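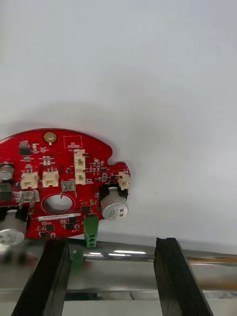

What do you get for walking round an agency that has just moved house?
A fair idea of how the place wants to be seen, a cup of coffee, and a few straight answers if you ask late enough in the afternoon.

Cukora held its open day on September 8, 2019, in the old Tranwood printing works, where it now has two floors. It was at the far end of town before that, over a furniture shop, and clients used to complain about the stairs. The new place has a lift. It also has a long reception desk left over from the printers, which the staff wanted to keep and the architects did not.

Villads Kvaran, who runs the planning side, took our group up first. There were 10 of us, mostly from smaller shops and one from the local paper. The planners sit next to the media buyers now. At the old address they were in separate buildings and met on Tuesdays - or were meant to. He said pitches were quicker to put together this way, though he had no figures to show for it.

The creative teams are downstairs, with the post room and a small edit suite. Work for Zodedberg, the ferry line, was up on the walls, including two posters that never ran. I preferred them to the ones that did. The Pellegrini biscuit account had a room to itself but the door was shut, as the new campaign is not out until June.

Hrefna Toft handles new business and took questions at the end. Someone asked about rent. She said it was lower per desk than before, and that the lease runs for seven years with a break in the middle. Someone else asked whether staff had left over the move. A few had, she said, mainly people whose journey had doubled.

Some 400 people came through during the day, according to the front desk. It was crowded by three and the talk on radio advertising was full, so I missed it. The slides are supposed to be going up on the agency's site.

Parking is poor. The bus from the station stops opposite and takes ten minutes.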